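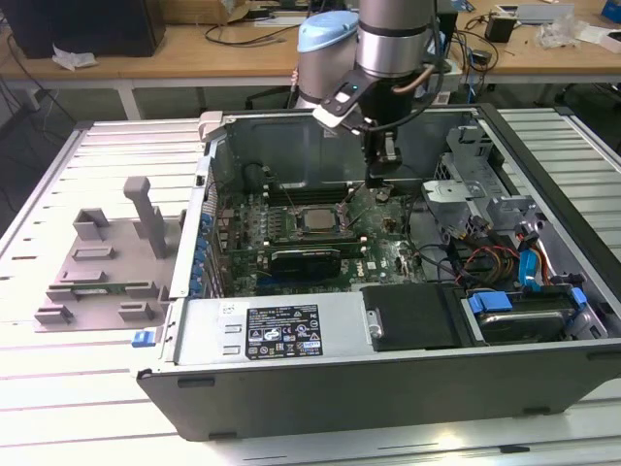

デスクトップPC分解・部品回収に関するFAQ

最終更新:2018年4月7日
対象:タワー型筐体のCPU、メモリ、ヒートシンク、ドライブの取り外しと保管。ノートPCと一体型は別ページを参照してください。

1. 作業の準備

Q1-1 筐体は立てたままで作業できますか。
側板の開口部が上を向くように寝かせてください。立てた状態ではCPUソケットに対して垂直に力をかけられず、取り外し中の部品が落下するおそれもあります。

Q1-2 電源を切れば、すぐに開けてもよいですか。
電源ケーブルを抜き、電源ボタンを数秒押して残留電荷を放電させ、15分置いてから側板を外します。電源ユニット本体は分解対象外です。ラベルに記載された定格を控え、ユニット単位で回収します。

Q1-3 青い樹脂部品は何を示しますか。
メーカー製の筐体では、工具なしで操作できる箇所を色で区別していることがあります。Dellの筐体では、拡張スロットの固定具やドライブのクリップに青が使われている例があります。ドライバーでこじらず、指で操作してください。

Q1-4 電源ケーブルの束はどの時点で外しますか。
ドライブ側のコネクタを先に抜き、次に基板側を抜きます。ケーブルではなくコネクタの胴を持ちます。SATAケーブルにラッチがある場合は、押し込んだまま引き抜きます。

2. CPUの取り外しと仮置き

Q2-1 ヒートシンクが固着して外れません。
真上に引かないでください。固定ねじを対角の順に少しずつ緩めたあと、水平方向に小さく左右へひねります。動かない場合は再度組み付け、数分通電してグリスを軟化させてから、Q1-2の手順をやり直します。

Q2-2 CPUはどこを持ちますか。
対向する二辺の基板端を持ちます。裏面の接点とソケット内部には触れないでください。固定枠を完全に開いてから、真上へ持ち上げます。

Q2-3 外したCPUを机に直接置いてもよいですか。
不可です。四辺に縁のあるくぼみ付きの受け台、または純正トレイに、ヒートスプレッダを上にして置きます。受け台には部品より一回り大きいくぼみを選び、縁に乗り上げていないことを確認してください。

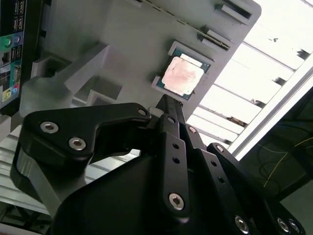

図2 受け台に置いたCPU。ヒートスプレッダ上面にグリスの残りとみられる薄い桃色の付着がある。

Q2-4 残ったグリスはどの程度まで落としますか。
印字が判読でき、拭き取り布に色が移らなくなるまでです。無水エタノールまたはイソプロピルアルコールを布に含ませ、外周から中央に向けて拭きます。液を直接かけると基板の端へ流れるため、避けてください。金属へらは使用しません。

Q2-5 再使用時のグリス量は。
中央に米粒大で足ります。古いグリスの上に塗り足すと厚みが不均一になるので、必ず除去してから塗布します。

3. メモリとヒートシンク

Q3-1 メモリはどのように外しますか。
スロット端のラッチを外側へ倒し、モジュールが浮いてから両端を持って抜きます。片側だけを先に引き上げると端子を傷めます。

Q3-2 ラッチの色が交互になっているスロットの意味は。
多くの基板では、チャネルまたは装着順序の区別です。ただし色の割り当ては機種により異なります。基板上の印字を優先し、抜く前にスロット番号を記録してください。

Q3-3 空になったスロットの処置は。
短期の保管であれば、ほこりを避けるだけで十分です。長期の場合は、基板全体を帯電防止袋に入れます。接点への給脂は不要です。

Q3-4 ヒートシンクを筐体の金属部分に仮置きできますか。
推奨しません。銅の接触面は軟らかく、筐体のリブや縁で傷がつきます。専用の置き場所を設け、接触面が他の部品に当たらないようにします。

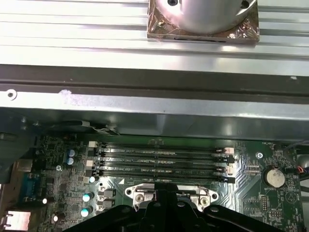 Kurniawati Setiawanからは、Q3-4について次の指摘がありました。接触面を上に向けて置くと傷は防げるが、残ったグリスにほこりが付きやすい。当日中に再装着しないのであれば、置く前に拭き取りまで済ませたほうがよい。

指摘は妥当であり、次回の改訂で手順に加えます。それまでは、Q2-4の清掃をヒートシンク側にも適用してください。

4. 保管と記録

Q4-1 保管箱の指定はありますか。
CPUとメモリはSkosside、ドライブはUvdenの仕切り箱を使用します。混載は認めません。

Q4-2 管理票には何を書きますか。
機種名、部品の型番、取り外し元のスロット番号、外観の異常の四項目です。型番は省略せずに転記します。グリスの付着で印字が読めない場合は「未判読」とし、清掃後に追記します。

Q4-3 棚卸しの時期は。
毎年12月です。前回の登録数は1,062点で、うちメモリが595点、CPUが145点でした。

Q4-4 管理票の様式はどこにありますか。
Okarの共有棚、「分解・回収」の項にあります。旧様式は受け付けません。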